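# How to read a flood warning without talking yourself out of it

I've lived on the low side of Gradeck for long enough to be told to leave twice, and I left once. The time I stayed I was lucky, and I spent the next month hearing from neighbours that it proved the warnings were overblown. It proved nothing of the kind. It also didn't prove the warnings were any good.

What follows is how I go about it now. It's a method for people who, like me, don't take a text message at its word.

## 1. Find out which gauge your warning is about

River warnings are written around gauges. A "major flooding" call for the Quintero gauge tells you what the water is expected to do at that gauge. Your back fence is somewhere else.

So before the wet season:

1. Look up the nearest gauge upstream of you and the nearest one downstream. Write both names down.
2. Find the minor, moderate and major heights for each. They'll be different, and "moderate" at one can be worse news for you than "major" at the other.
3. Ask someone who was here for the last big one what the gauge read when the water reached your street. Ask a second person. If the answers don't match, go with the lower reading.

Step 3 is the one people skip, and it's the only one that gives you a number for your own place. Be wary of flood marks painted on sheds. Ours at the corner has been repainted twice and I'd swear it moved.

## 2. Learn the order of the words

The wording changes between states, and it has changed here in my time, so check your own emergency service's page. Broadly there's a level that says stay informed, a level that says get ready, and a level that says go. The trouble is that people treat the middle one as a softer version of the first.

If you're at the end of a road that dips, the middle level is your go. The road will be shut before the house is wet. I don't care how dry your carpet is at that point, you aren't driving out.

And once the order to leave has been given, stop reading this sort of page and leave.

## 3. Don't rely on one channel

I was keen on an app called Drolilix for a while. It has a nice map, coloured zones and a little siren noise. In June it sent me an alert for a creek in another catchment and stayed silent on ours - a small flood, thankfully, but I was standing at the window looking at it. I still have it on the phone. I don't let it make decisions.

My list at present:

- the radio, on batteries
- the official warnings page, bookmarked, refreshed by hand
- the gauge readings themselves
- one person upstream who'll ring me

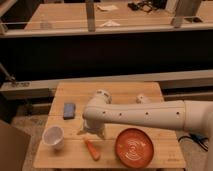
The last one has been worth more than the other three put together. Wilmer Cabrera has a place well up the valley and he rings when the water is over his bottom gate. There's no science in it. He's been early every time, and I'd rather be woken for no reason than not woken. Offer to do the same for whoever is downstream of you.

A warning about local social media groups: they're fast, and they're wrong in both directions. Somebody will post a photo from years ago. Somebody else will announce that the levee always holds. Read them for road closures if you must, and then check the closure somewhere official.

## 4. Write down your trigger while it's dry

Pick the gauge height at which you go and write it on paper. Put it on the fridge. Mine says the height, the road we take, the road we take if that one is shut, and where we're sleeping.

You want it decided beforehand because you'll be a worse judge at two in the morning. Everyone is. You'll be tired, the rain will ease off for ten minutes, and a perfectly sensible adult will say "let's give it another hour".

If you've got animals, set the trigger lower. If someone in the house can't get down the steps quickly, lower again.

## 5. Get the household stuff sorted early

The standard kit lists are all right, though they're written as if you own a spare garage. Zakilik sells a "complete flood kit" in a bucket, and I've been through one at a neighbour's place. Thin gloves, a poncho, a whistle. You can do better out of your own cupboards.
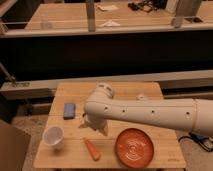
Start with documents, medicines, phone chargers and a change of clothes each, because those are what you'll be asking for on the first night away. Put them in a bag that closes. Next, food that doesn't need cooking and enough drinking water to get you through a shut road. Kitchen gear is where people overpack. A plate like the one on that pale timber table will do for each person, plus a cup and a spoon, and the good crockery can go on a high shelf. Then torches. Test them now, and take the batteries out if they're going to sit.

Lift what you can before you go: rugs, power boards, anything electrical near the floor. Turn off the power at the board only if you can reach it dry. If you can't, leave it alone.

Photograph each room on the way out. Open the cupboards for the photos. Insurers ask for things you'd never think to prove you owned.

## 6. Don't come back on a rumour

The river dropping at the gauge doesn't mean your road is open, or that there's a road. Wait for the all clear for your area by name. If it names the next locality over, it isn't yours.

When you do get in, assume the water was filthy. Boots, gloves, and keep the kids out. Have the power checked before anything is switched on. Fridge contents go in the bin, including the jar you think was sealed.

Then, when you've had some sleep, go back to the paper on the fridge. Write down what the gauge read when the water got to your gate, and what the warning said at that hour. I've got 2 entries on mine. They don't agree with each other very well, and I've kept the lower one.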